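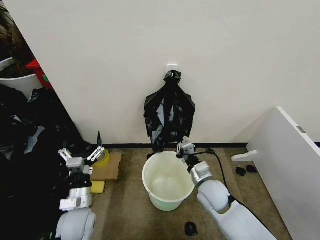

Helosura bin liner log

README

Version 4, last changed in December. Maintained by Saskia McKinnon.

What this is

Helosura is a log of bin liner changes in small offices and shared flats. Each row is one change: which bin, what kind of liner, how it was fitted, where the spare bag was kept, and whether the liner had slipped by the next visit. The log has more than 3,000 rows and covers 38 bins in two buildings, Rando and Zawadzka.

It was started to settle a practical question, whether keeping a spare bag on the wall next to the bin makes people replace the liner sooner. It has since been used mostly for working out how many bags to order.

Files

changes.csv: one row per liner change
bins.csv: one row per bin, with shape, rim type and floor covering
hooks.csv: one row per wall hook, with date put up and date it came off, if it did
notes.txt: free text from the people doing the rounds, lightly tidied

The three CSV files share the field bin_id. Dates are day first. Empty cells mean the value was not written down. A zero is a real zero.

Terms used in the log

Bin: any open container that takes a liner, including plain buckets. Bins with pedals or swing lids are left out.

Spare: a bag kept ready for the next change. A spare on a hook is recorded as "hung", one folded in the bottom of the bin as "under", and one kept in a cupboard as "away".

Knotted: the top of the spare has been gathered and tied so that it will loop over a hook. Bags hung by a handle or a torn hole go down as "other".

Cuff: the part of the liner folded over the outside of the rim. Measured in centimetres at the shortest point.

Slipped: any part of the rim is showing where the cuff should be.
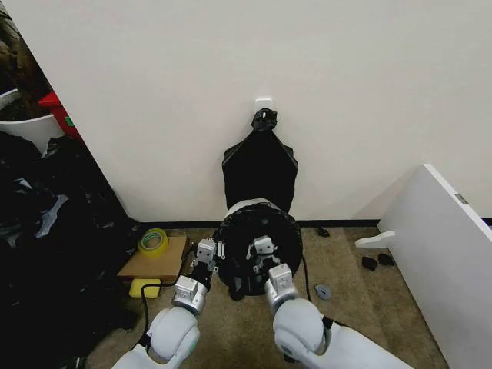

Black bag knotted over a wall hook, with a round black container on the carpet in front of it.

How the rows were collected

Bins at Rando were checked at the start and end of the working day. Bins at Zawadzka were checked once, at about half past four. The person on the round filled in a paper sheet and the sheets were typed up at the end of the month. Cuffs were measured with a sewing tape.

Hooks are the stick-on kind. There were 27 at the start of version 4. When one came off the wall it was put back in the same spot if the paint allowed, otherwise a hand's width to the left, and given a new hook_id.

Known problems

Rows typed from the first Detulon sheets have no cuff length. Detulon was the trial flat, and its bins are not counted in the totals given here.

In 17 rows the spare is marked both "hung" and "away". We have left them alone.

Bag size is as printed on the roll. Two rolls with the same size on the label can differ a good deal in width, so do not use size to predict fit.

"Slipped" was judged by eye and the two buildings may not agree on it. Compare within a building where you can.

Changes since version 3

Added floor covering to bins.csv.
Split "loose" into "slipped" and "torn".
Removed duplicate rows from the Zawadzka kitchen.

Corrections

Send the bin_id and row date to Saskia with the value you think is right. Please do not edit changes.csv directly.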